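Fixing a wobbly desk leg without buying a new desk

Right. Desk wobbles, you type, the monitor shakes, you go slightly mad. Had this with a Drundia desk, the cheap one with the screw-in legs, and after one too many spilt teas I sat down and sorted it. Took an evening. Should take you a lot less as I did half of it in the wrong order.

What you need: Allen key (the one that came with the desk, if you still have it), a screwdriver, wood glue, a few matchsticks, felt pads, a torch. Old towel for the floor.

First - check the floor. Not joking. Slide the desk a foot to the left and try it again. If the wobble goes, your floor is the problem and a felt pad under one leg will do it. Stop reading, go and have a biscuit.

Still wobbling? Clear everything off. Unplug stuff first, I forgot the lamp. Get the desk upside down on the towel. Two people if it's a big one, the top on mine weighs a ton.

Now go round each leg with your hand and give it a push. You're feeling for the one that moves at the plate, where it meets the underside. Shine the torch in there. Loose bolts are easy to spot once you know, the plate lifts a hair when you push.

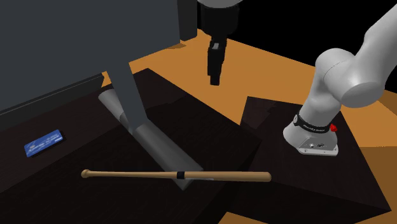
Long grey strut, angled down on to a tube.

Tighten the bolts a bit at a time, going corner to corner. Don't do one all the way up and then the next, the plate goes on crooked and you'll be back here by July. Firm, then 1 more quarter turn. No more than that, chipboard strips very easilly.

If a screw just spins and spins, the hole's gone. Take it out. Dip 2 matchsticks in wood glue (heads snapped off), push them in the hole, trim flush. Leave it overnight. I tried after 5 minutes and made a right mess. Then put the screw back in by hand, slowly.

Some desks have a crossbar too. The Dumer ones do I think, and the older Rey. Loosen the bar before you do the legs, tighten it last. If you do it first it pulls the legs in and you get a new wobble to replace the old one.

Flip it back over. Don't drag it on to its legs, that's how they get loose in teh first place. Lift it.

Pads on, all the feet. Lean on each corner. Still a tiny rock? Bit of card under the short leg, folded, trim it so it doesn't show.

Check the bolts again after a month or so. Mine had one that needed a nip, rest were fine.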